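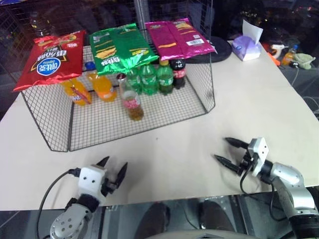 The snack shelf, October edition

Regular readers will remember that the September item ended with a promise to sort out the drinks and snacks by the end of the month. It is October. We have a rack.

The rack is black wire mesh, open at the top, and came from the cupboard on the second floor of the Skurthorpe building, where it had been holding a single extension cord since the move. It now does the work of the old arrangement, in which bottles stood wherever the last person had put one down and the chips lived in a drawer with the staplers. Bottles go in the rack, standing up. Bags go flat across the top, on the rims, where they make a sort of roof. It's not how a store would do it. A store has shelves and a budget.

The roof has its critics. To get at a green soda you have to lift the green bag, and if you lift the green bag in a quiet room everyone within three desks looks up as though you had rung a dinner bell. I consider this a feature. Under the drawer system a bag of chips could disappear between two and four in the afternoon with no sound at all, and I have my suspicions about where they went, and the person concerned knows I have them.

A few notes on use, collected from the sign-up sheet, the margins of the sign-up sheet, and one message left on my chair.

Orange soda goes at the left end and cola at the right, with the green ones between. This was Dariusz Wysocka's idea and he has asked to be credited for it. He has also asked that people stop putting the cola in on its side.

If you open a bottle, it's yours. Put your name on it and take it back to your desk. The rack is for the communal supply, and a half-finished bottle standing among the full ones only starts a debate about whose it was, who has had their mouth on it, and whether it still counts.

Snack sticks may be poked in down the side if there's no room on top. They should be wrapped.

Please don't pile bags on bags. Two layers and the whole thing slides, usually toward whoever is sitting down. The chips with the Korean lettering go first every time and will be reordered. The ones that came in the Pindent gift basket did not go first, or at all, and will not be.

Tissues live on the same table, behind the rack. Use one before you touch the keyboard in the small meeting room. The space bar in there has a texture now.

On money: the Woladora vending machine is still charging what it charges, and the kitty is still a jar. Put something in the jar. Last month's shopping was covered with a little left over, and the month before that was covered by me.

There was also the question of whether the rack should stand on the table at all or go on top of the filing cabinet, where it would be out of the way and also out of reach of several of our colleagues. We had a short discussion, by which I mean I sent a message and got 4 replies, 2 of them about parking. The table won.
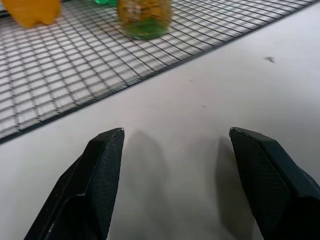

Marlene Kasten wrote in to say that the table is fine but the bags should go underneath and the bottles on top, on the grounds that she has been buying the cola herself for months and would like to be able to see it. She adds that anyone who puts chips on a roof has never lived with a cat. I pointed out that we don't have a cat. She replied that we didn't have a rack either until this month.

Her proposal goes on the sheet by the kettle with the others. Add your initials if you agree, and if you plan to write something longer, bring your own paper, as the margins are full.

Shopping goes in on the usual morning. Requests by noon the day before, please, and "the good ones" is not a flavor.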